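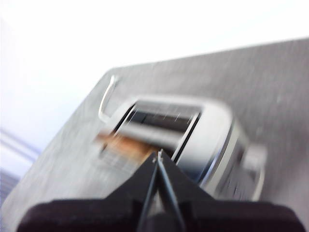

Grey surface, white behind

Hi all,

Kwaku Antwi wrote:
> Does anyone know if Norkano are keeping the old login page
> after August? We've 40 people on it at Kandton.

Yes, as far as I know! I rang their support desk (nine minutes on hold, not bad for them) and they said the old page stays up until everyone's got a new key fob. 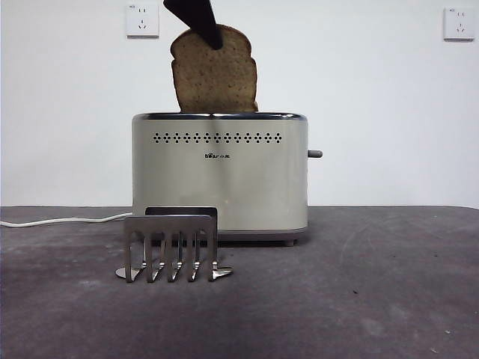 Posted by Abena Appiah, April 2019

One snag, though - the reset emails go straight to junk for our lot, so warn your people first. Tetteh had 1,092 of them sitting in his filter at Tuvholm, poor man. I can send you his rule if you want it.

Abena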